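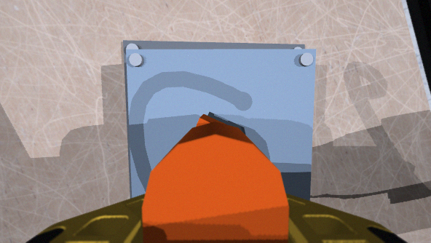 Can a robot arm do the boring jobs in a small shop yet?

Posted in Workshop & Home Automation, February 2019

My brother-in-law and I run a two-man outfit that puts together gate latches and little hinge kits for garden suppliers. Most of the day goes into picking up a part, putting it in or on another part, and wishing we had gone to dental school. Last August a sales rep told us a robot arm would be doing all of it "by spring." Spring is coming and so far the only new thing in the shop is a kettle.

I keep seeing simulated demos where an arm follows a curved track on a plate or puts a peg in a block, and they look fine to me. But I also have a robot vacuum at home (a Firko) that has been defeated by the same bath mat every day since we bought it. So which is it? Can these things do real bench work now, and would one also fold towels if I took it home on weekends?

Our batches are up to 300 kits, and then we switch to a different latch.

Kenneth Pringle

3 replies

Nikola Stojanovska

Depends what you call the job. Machines have been putting pegs in holes since before either of us could vote, provided the peg and the hole are in the same place every time. Somebody builds a fixture, somebody teaches the positions, and off it goes until a pallet gets bumped.

What people are working on now is the arm that copes when things have moved a bit. Round peg, gray block, a table with nothing else on it to knock over. It looks like a toddler's toy and it is harder than the toy.

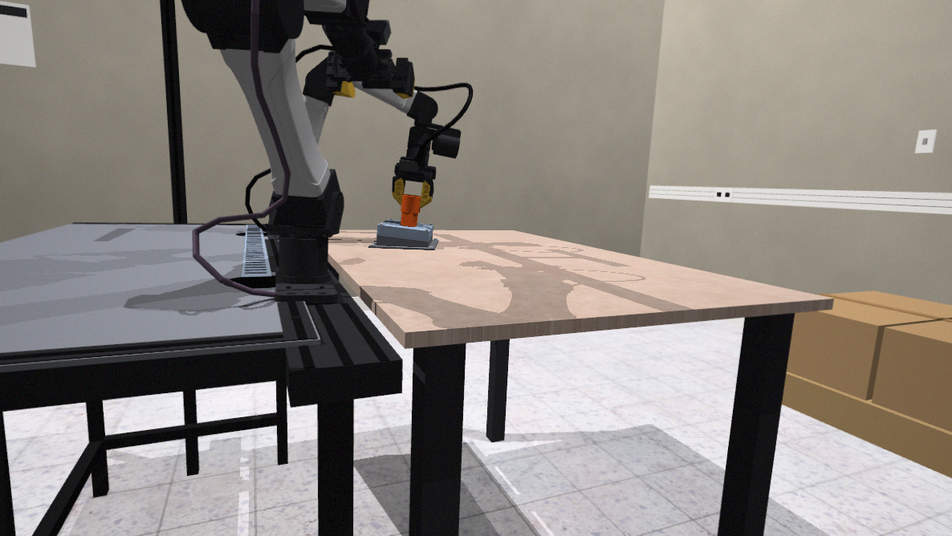 Most of the trouble is in the last little bit of travel. Getting above the hole is easy. Then the peg touches the rim, tips a hair, and jams, and a stiff arm will happily keep pushing. You or I would wiggle it without thinking. The arm needs a force sensor, or some give in the wrist, or a program that knows what a wiggle is. Simulation helps because you can let it fail all night and no one has to buy new pegs, but friction in a simulator is a guess, and your latches will have burrs on them that no programmer put there.

For your shop, I would look at one step only. Pick the one you do most and hate most, and make the parts arrive the same way up. We did that at Jalali with a secondhand arm and one ugly fixture. It took 7 weeks to get going and I was told to expect 2. It does run now. It also stops whenever a bushing comes in upside down and waits for me with its light blinking, like a dog that has lost its ball under the couch.

Switching latches is what will hurt you. Every changeover means new gripper fingers or new positions or both, and if your batches are short you'll spend the saved time on your knees with a hex key.

Towels: no. A hinge keeps its shape when you pick it up.

Sepehr Mirzaei

just hire a teenager

Forough Sharifi

Mostly agree with Nikola, though I'd go easier on the changeovers. If the latches are all the same family you can keep one set of fingers and swap a plate underneath, with two locating pins so it drops into the same spot. I have done it with plates I drilled myself on a drill press that wobbles.

Before you talk to the rep again, put your phone on a shelf and film yourself doing one batch. Then watch it and write down each time you turn a part over, feel for the hole, or toss a bad one in the scrap bin. You don't notice you're doing any of that, and the arm will need to be told about all of it. On my bench the tossing was the biggest item. I had no idea how many bad springs I was sorting out by feel.

Ask the rep to run YOUR parts, straight out of the bag, with you standing there. Ours brought his own in a foam tray. Very nice foam.

As for home, my Kunden mower cuts the lawn well and has been in the pond once. I count that as a pass. Dishes, laundry and the stuff on the stairs are still mine, and I wouldn't clear a space for a robot in the kitchen just yet. Get the bath mat with the rubber backing, it helps the vacuum a lot.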